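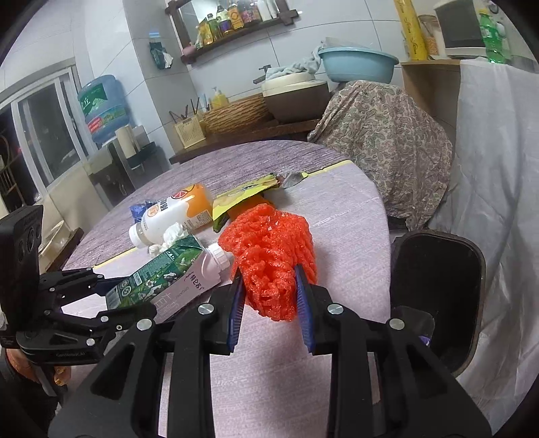

Pravier Table Set: Food and Packaging on the Domestic Table

README, second release

Summary

The Pravier Table Set is a collection of 3000 labelled still images concerned with the ordinary contents of a household table between meals: fruit, leafy vegetables, drinks cartons, bottles, paper tissue and the light packaging in which food is sold. It was prepared at the Tremitby Institute for Household Studies and is intended for work on sorting and putting away, in particular the separation of food that should be kept from packaging that should be discarded.

The first release covered cupboards and worktops only. Tables were added at the request of the Pidberg group, whose own material had very few of them.

Contents of the release

images/ - the still images, grouped by table
labels/ - one text file per image, listing the items and their categories
vocabulary.txt - the permitted item names, with British and American variants
surfaces.txt - notes on tablecloths, mats and bare table tops
CHANGES - corrections made after the first release

Categories

Each item is given one of four categories.

Food, loose. Whole fruit and vegetables without a wrapper. A tangerine is entered as "tangerine" only where the annotator is confident of it; otherwise "citrus fruit" is used. A single sprig or leaf of a vegetable is still entered as food.

Food, contained. Cartons, bottles, jars and packets that hold food or drink, or may do so. A milk carton stays in this category whether it is upright or on its side. Annotators were instructed not to guess whether a container is full, and no label records this.

Packaging. Nets, trays, films and the foam mesh sleeves placed around individual pieces of fruit. Sleeves lose their shape once the fruit is removed and are easily confused with cloth or with the fruit itself. The red and orange ones have given the most trouble, and users training on colour alone should expect errors.

Paper and sundries. Tissue, napkins, receipts and similar. Two separate wads of tissue are two items, even where they are likely to have come from one sheet.

Lettering on packaging is transcribed where it can be read with certainty, in whichever script it appears. Partly hidden words are left out.

Surfaces

Many of the tables are covered in more than one layer, for instance a woven tablecloth with a lighter mat laid over part of it. The label file names the layer on which each item rests. Where an item crosses from one layer to another, the layer beneath the greater part of it is given. Coloured borders and stripes belong to the cloth and have no entry of their own.
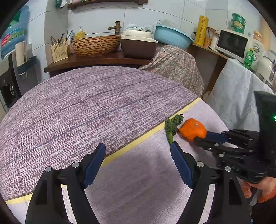
Items standing behind the table are treated as background. Basins, taps, soap bottles and utensil holders on a nearby counter or shelf are listed in a separate block at the end of the label file and are excluded from the category totals. Tiles and walls are not labelled.

Annotation

Labels were written by staff at Tremitby under the direction of Celeste Vergara and checked by a second reader. The first 200 images were labelled twice, independently, in order to settle the vocabulary. The principal disagreement concerned packaging that had been crumpled, and the rule on foam sleeves given above was adopted as a result. A further 100 images were set aside in February for checking against the Durán kitchen vocabulary; they are listed in vocabulary.txt under "shared terms".

Recommended use

The set is suited to recognising items on a table, deciding which belong together, and planning the order in which a table may be cleared. It has also been used in teaching, as a source of everyday nouns.

It is not suited to judging freshness. A slightly wrinkled peel has several possible causes, and the labels do not attempt to choose between them. Nor should it be used to estimate household waste, as the tables were not sampled with that purpose in mind.

Known limitations

Round tables are over-represented, and patterned cloths are far more common than plain ones. Transparent film is under-labelled in roughly 200 images; corrections are in hand and will be recorded in CHANGES. Citrus fruit is frequent, soft fruit rare.

Corrections

Proposed corrections should give the image name, the present label and the suggested label, and be sent to the Household Studies office at Tremitby. Changes to the vocabulary itself are considered once per release.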